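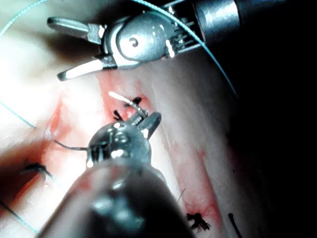
Kozma, the Ristdale training charity, will open a suturing course to surgical trainees at Stiststead in December. Places are free and the course runs for 2 days. Early sessions cover placing and tying along a single incision, with the curved needle held in the jaws of the driver and small black knots left along the line. Later ones deal with thread tension.

Kinga Kocsis, who leads the course, said: "Trainees ask us for more time on knots, so most of the first day goes on them."

The course is paid for by a grant of £3870 from Bruditz.
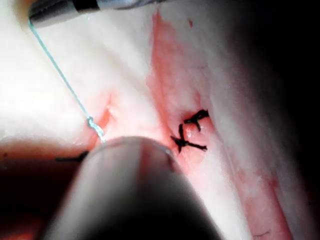

How to apply
Forms are available from the Kozma office in Ristdale, extension 443. Successful applicants will be told by post.

Issued 2023-08-11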